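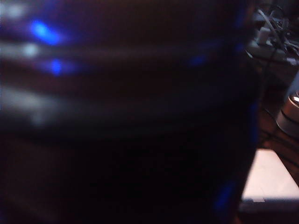
Two blue lights in the dark

Morning swimmers, we've heard you! From April the early session at the Renano pool will open at half past six instead of seven, which should give those of you who dash off to work a proper go at your lengths and still leave time for a shower and a cup of tea (the machine in the foyer is mended, by the way, and even does a decent hot chocolate now).

We're also starting a gentle water fitness class in the shallow end, straight after the early swim. You don't need to be a swimmer and you don't need to have been near a pool in years – a good few of us hadn't when we first came along! It runs for 45 minutes, the music is cheerful without being deafening, and there are 17 places to begin with. If it fills up we'll see about adding a second one later in the spring.

For those who like something to aim at, the 100 lengths challenge is back as well. You can do it over as many visits as you please, so do take your time over it. Pick up a card at the Zultham Road desk, get it stamped each time you swim, and hand it in when it's full for 2 free guest passes.

Lockers still take the old pound-sized tokens, and the desk has plenty if you've left yours at home.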